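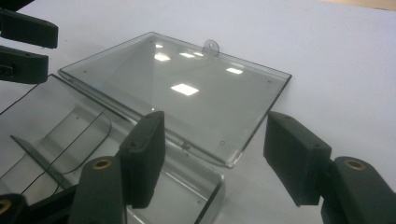
Gray clear clamshell box, open on the white table. Hanging tab at the top of the lid.

The Packaging Shelf -- Gallery and Notes

Welcome to the gallery page of my small collection. I collect the boxes in which other things are sold. To be more exact, I collect the clear plastic ones with a lid and a hinge, which in English are called clamshells. When I first learned this word I thought it was a joke, but it is the correct word, and it is a good one. The box opens like a mussel.

I started in 1983 with a box for fishing hooks from my uncle's shop, and since that time I keep the boxes and give away what was in them, or use it. My family has become used to this. Most of the collection stays in drawers in the back room in Dokberg, sorted by the kind of closing. I do not sort by color, although visitors often suggest it. Color is nice to look at but it does not help you to find anything.

This page begins with one box, the gray one. Under it I put my notes for each part, and after them the short entries for other boxes that are in the same drawer. The other boxes will get their pictures in December, when I have the table free again.

THE GRAY BOX

General. The plastic is transparent with a gray tint, like weak smoke. I like this tint very much. Completely clear plastic shows each fingerprint and it turns a little yellow with the years. The gray kind hides its age better, at least in my drawers.

The hanging tab. It is small and rounded, with one round hole for the peg in the shop. There are two schools of holes. The round hole is for a single peg, and the wide hole (people in the trade call it a "sombrero", which I find charming) can hang on almost any hook. I prefer the round one. It is modest and does not take space from the box.

The rim. The lid is a shallow tray and the rim goes along all four sides. Run your finger along the rim of any clamshell before you keep it, slowly, and stop if it is sharp. I have cut myself more than once on a cheap rim. A rim that was trimmed well catches the light in a thin line, and you can follow this line with the eye from one corner to the next.

The dimples. Four very small ones, near the corners of the lid. I wrote "dimples" in my notebook but I put a question mark behind it, as they may also be holes. In my other boxes such small points have different uses. Some hold a paper card in its place, some keep two lids from sticking together when the boxes are stacked. I have not decided which it is here and I would be glad for a letter from somebody who knows.

The flat of the lid. Glossy plastic is a mirror, and the lamps of the ceiling come back from it as white rectangles. I used to fight with this. I hung a bed sheet, I tried tracing paper, I tried in the evening with one lamp only. Now I leave the reflections as they are. They tell you if the surface is flat or if it bends, which a dull picture will never tell you.

The creases. Faint ones, going diagonally from the corners. The tray has a slight slope to its form, a little like a very low pyramid, and so it can be lifted out of the mold. A tray with perfectly straight walls would hold on to the mold like a cake in a tin without butter.

The hinge. One long straight line between the lid and the base. This is the part I care for most, and it is the part which dies first. For a hinge of this kind my rule is simple: open it fully one time, lay it flat, and then let it rest. Do not play with it. A visitor once opened and closed a box all through our coffee, and by the second cup it was two boxes.

The nub. Near the middle of the hinge a small locking nub stands out from the edge of the lid. I have many boxes with nubs at the front and fewer with one in this place, so for me it was the reason to keep the box. In my sorting it goes to drawer "N", together with the others of its type.

OTHER BOXES FROM THE SAME DRAWER
(text only for now)

Fuvetti, box for sewing notions. A small box, very clear, with a nub on each side. It closes with a click which you can hear in the next room. The paper card is still inside and says "80 pins", but the pins were used long ago for curtains.

Homia, box for drawer knobs. This one is thick and heavy. It was made to be opened with scissors and I spent an evening to open it without them, using warm air and patience. The seam is complete. I am still proud of it.

Aryee, box for a travel clock. Here the base is deep and the lid is almost flat, the opposite of what one expects. It stands up by itself on a shelf. The hanging tab broke off before I received the box, and for this reason I marked it with a pencil cross in the register.

Box without name, for 500 rubber bands. I do not know the maker. There is no molding mark and the label had been washed off. The hinge has three short parts with gaps between them, and it moves more softly than a long hinge. If you recognize such a hinge, please write to me.

Fuvetti again, large size. The same form as the small one but the click is gone. It seems that a big nub does not make a big sound. I keep the two beside each other for comparison.

HOW I PREPARE A BOX

Several readers asked for this, so I write it down here in the order I do it.

First I take off the label. Cooking oil on a cotton cloth, wait a good while, then push with the thumb. Never use a knife. Then I wash with lukewarm water and a drop of dish soap. Hot water bends thin plastic and it will not bend back.

I let the box dry open, standing on its edges like a tent, on a towel without fluff. Paper towels leave small hairs, and these hairs go into the corners and stay there forever.

For the picture I use a white table. I tried black cloth, and it looked elegant, but on black you see only dust. On white you see the form. A gray box is the most pleasant on white, a clear one almost disappears and you must look for it with the edges.

Then the box goes in a paper envelope, open and flat if there is room, with its number in pencil. Do not use tape on the box itself. Do not use rubber bands either, not even if you have 500 of them.

SWAPPING AND VISITS

The register has place for 1000 entries, in a green book which I ruled by hand. I will not start a second book. If a new box comes when the first is full, an old one must go, and this is why I am happy to swap.

I look especially for the following: boxes with a nub on the hinge side, boxes with three compartments or more, and any gray box from a shop that does not exist anymore. I can offer doubles of the small Fuvetti and of the Homia, the second one already opened, but with scissors, so please do not expect too much.

Please do not send boxes with food remains. I had to write this sentence because of one parcel -- a long trip and a warm month.

Visits to the back room are possible in the afternoon, if you write some days before. The stairs are steep. Coffee is free, and I only ask that the hinges are left in peace.

Page last changed 28 October 2022. Corrections to my English are also welcome.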